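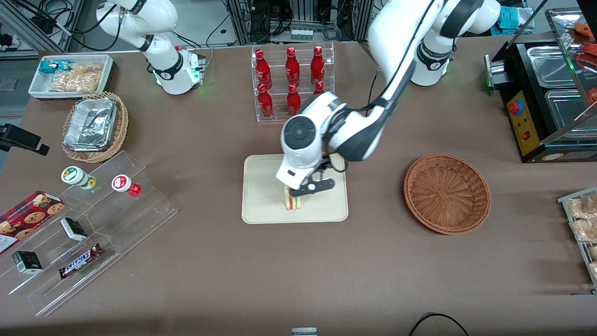

Flulholm Celebrity News Pass

Monthly access to the Flulholm entertainment desk, sold through Sturnulano
Page last revised: 2023-02-06

What you get

The Pass opens the full run of Flulholm's film and television gossip: who was seen at which premiere, who has stopped following whom, and who has "sources close to the couple". Two newsletters a week are included. The morning one is longer. The evening one is mostly the morning one again with a new subject line.

Is it worth paying for?

That depends on how much rumour you want. We sell this subscription and we still think most people should try the free page first. In September our reviewer, Jeferson Seixas, kept a list of 17 romance stories from the paid section. Two were later confirmed by the people named in them. The rest faded out or were replaced by a story pairing the same actor with somebody else.

"A source close to the couple could be the man who parked the car," he wrote in his notes. He did like the casting news, and he thought the interviews with costume and make-up staff were the best thing on the site. Those are listed under Prevus, the behind-the-scenes column, and you have to scroll a long way to find them.

The Duda rating

Every story carries a Duda rating, Flulholm's own score for how likely it is to be true. We asked how the score is worked out and were told it is "editorial". Stories with a low Duda rating still go on the front page, in the same size type as everything else. Treat it as decoration.

Details

Age: 16 and over
Devices: phone, tablet, web browser
Adverts: fewer than on the free page, but there are adverts
Archive: included, search is poor
Photo galleries: included, one picture per page, so expect a lot of clicking
Comments: subscribers only

Cancelling

Cancel from the account page, under Billing. There is a screen offering a discount before the cancel button appears. The same discount comes up each time, so don't be hurried by the countdown clock. Access runs to the end of the month you have paid for.

Also from Sturnulano

Soap Digest by Post
Awards Night Ballot Cards
Film Diary, lined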